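Zerkatgate cell, bench notes, April

Second arm is still off, so everything this afternoon was done with the one. Wiped the table first, then went over the finger mounts. Left mount had backed out a little again. Took both screws out, cleaned the threads, put them back with fresh threadlocker and gave it 20 minutes before moving anything. 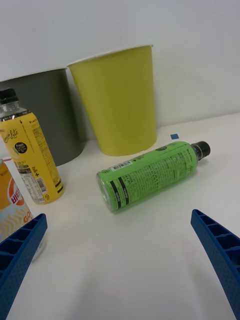 Ran the homing routine 5 times after that and it came back to the same spot each time. Wrist camera needed its exposure brought down – the wall was washing out and Pelari kept losing the back edge of the table. Set it to 18 and saved it under the cell profile.
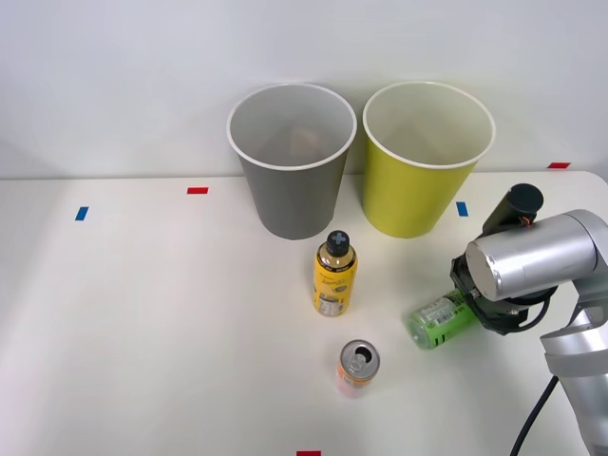 Cable check next. Pulled the arm slowly through its full reach by hand and watched the loop behind the wrist. It has enough slack now. Sandetti controller log shows 268 cycles since the last grease, so that can wait.

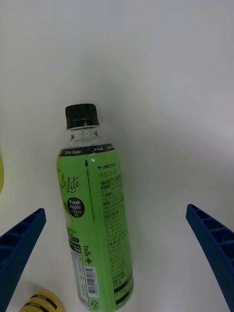
Finger alignment is what I want to keep an eye on. Before closing on anything lying down I now stop with the jaws open and look at the gap on each side. With the green Zero Sugar bottle the gap was smaller on the left finger, so the approach needs a small shift before the grip. Changed the offset in the Aydoğan file and left the old value commented out.

Still to do: spare finger pads, label the tool cable, new tape for the table.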